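Why Does Bread Go Stale?
Food Science Project Report, Ashby Community College
By Warrick Merrick

I picked stale bread because my family throws out so much of it, and I ended up loving this topic! Most people think stale bread has simply dried out. Drying is part of it, but the starch matters more. As a loaf cools, its starch slowly firms up into tiny crystals, and the crumb gets hard even inside a sealed bag.

Kitchens are where the whole story plays out – bread gets cut on a board, left on the counter, and forgotten.
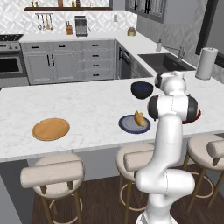 What I Did

I bought plain white loaves from Terau Bakery and cut 100 slices, all the same thickness. One batch went in the fridge, one in the freezer, and one stayed on the counter in paper bags. Each day I pressed slices with a small weight and wrote down how far they sank.

What I Found

The fridge slices firmed up fastest, which really surprised my classmates. Cold air above freezing speeds up the starch change. The freezer nearly stops it, so those slices stayed soft for all 19 days once thawed. Baguettes are a fun case too, with that open crumb full of air holes and so much crust for their size.
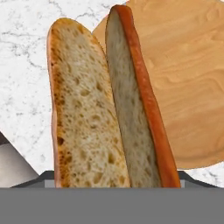 Can stale bread be made soft again?
For a little while. Heat loosens the starch crystals, so a warmed slice feels fresh, but it firms up again as it cools.

Next Steps

In August I want to repeat the test with rye and sourdough – I have a hunch the sourdough will win.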